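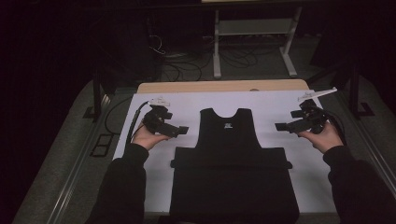

Black vest laid flat on a white sheet, neck opening at the top, ready for folding.

Search tips Go

Folding and storing sleeveless vests, tabards and bibs

Sleeveless vests are awkward to fold. There are no sleeves to tuck in, so the usual shirt method does nothing for them, and if there is a wide lower panel the sides splay out as soon as you pick the thing up. The same goes for work tabards, padded bodywarmers and the bibs used for school sports. The method on this page suits all of them with small changes.

Setting up the table

Use a table you can stand at without stooping. Clear it completely, wipe it and let it dry. Spread a plain sheet over the top and pull it smooth. An old flat bed sheet is good for this and a fitted one is not, as the elastic bunches at the corners. White is best under dark clothes, because you can see the edges of the garment and any lint that comes off it. Under pale clothes use a dark sheet or a large towel.

A bare table is fine for cotton. Slippery fabrics slide about on varnish and you will be straightening them all afternoon.

If the sheet creeps, fold the spare under the near edge of the table and lean on it lightly. Bulldog clips also work, but take them off before you move the table.

Before you fold

Check the pockets. Do up zips, and press down any hook and loop fastening so it doesn't catch on the garment next to it. Tie loose drawstrings in a bow, not a knot.

Go over black fabric with a damp rubber glove or a lint roller. Work from the neck down, in one direction.

Look along the seams while the vest is flat. The places that go first are the top of the straps and the point where a narrow chest piece joins a wider body. A few stitches now will save a proper repair in the winter. Use doubled thread, and start and finish about a finger's width beyond the gap.

Make sure it is completely dry. Padded shoulders and thick seams hold damp long after the rest feels ready. Press the thick parts between finger and thumb and wait if they feel cool. Another night on the airer does no harm.

The basic fold

1. Lay the vest face up with the neck away from you. Straighten the straps so they lie side by side without twisting.

2. Smooth the body from the middle outwards with flat hands. Don't drag it, particularly if it is knitted.

3. Tuck in any side tabs or ties so they lie on top of the body.

4. Fold one side of the lower panel in until its edge lines up with the side of the chest section. Do the same on the other side. You should now have one long strip, the same width all the way down.

5. Bring the straps down over the chest. If they are padded, lay them slightly apart so they don't make a lump.

6. Fold the bottom edge up to the middle, then fold again to meet the top.

7. Turn the whole thing over and pat it flat.

If the vest has a logo or label below the neckline and you want it showing, turn the vest face down at step 1 and do everything else the same. The label ends up nearer the outside, which is handy when several look alike. Have a trial run with one before you do the whole pile, as the depth of the last fold varies with the length of the vest.

Very wide vests

Some have a lower part so broad that the two sides meet and overlap. Fold each side in half on itself first, then fold it in. This is thicker but it stays put. For a stiff fabric it is better to fold loosely and put something light on top overnight, a tray for instance.

Rolling

Rolling takes less room in a bag and leaves fewer hard creases. Follow steps 1 to 5, then roll from the bottom towards the neck, firmly but without stretching. A wide elastic band will hold it. Avoid thin bands, which mark the fabric and perish in a warm cupboard.

Don't roll anything with a printed panel. The print cracks along the curve. Don't roll padded vests for long storage either, as the filling goes flat.

Creases

Most creases in polyester vests drop out if the garment is hung in the bathroom during a shower. For the rest use a cool iron and a pressing cloth. A clean tea towel will do. Keep the iron off logos and badges, and off any webbing, which goes shiny and can't be put right. Press from the inside where you can.

Cotton needs a hotter iron and is easier when slightly damp.

Storage

A shallow drawer is best, with the vests standing on their folded edge in a row. You can see them all and take one without upsetting the others. In a deep drawer, use a box without a lid to keep the row upright. We have had a Suletti drawer box in the airing cupboard for years. It holds 8 vests with room to get a hand in. Shoe boxes do the same job until the corners give.

On open shelves, keep stacks low. A tall stack leans and the bottom ones come out as creased as if they had never been folded.

Hanging is all right for light vests. Use a hanger with notches or a strip of felt glued along the top, or the straps slide off. Heavy ones pull out of shape at the shoulder and should be folded.

For putting away over the summer, wash first, dry well and use a cotton bag or an old pillowcase. Plastic bags trap any damp that is left. Write the contents on a luggage label and tie it to the neck of the bag. We get ours out again in October and give everything an hour on the line before wearing.

Old vests

Cotton ones cut up well for dusters. Cut off the seams first, as they scratch polished wood. Polyester doesn't soak up much and is no use for spills, but it is fine for padding out a box of crockery.

Last updated: April

Contact us | Copyright Nasance Household Pages | Back to top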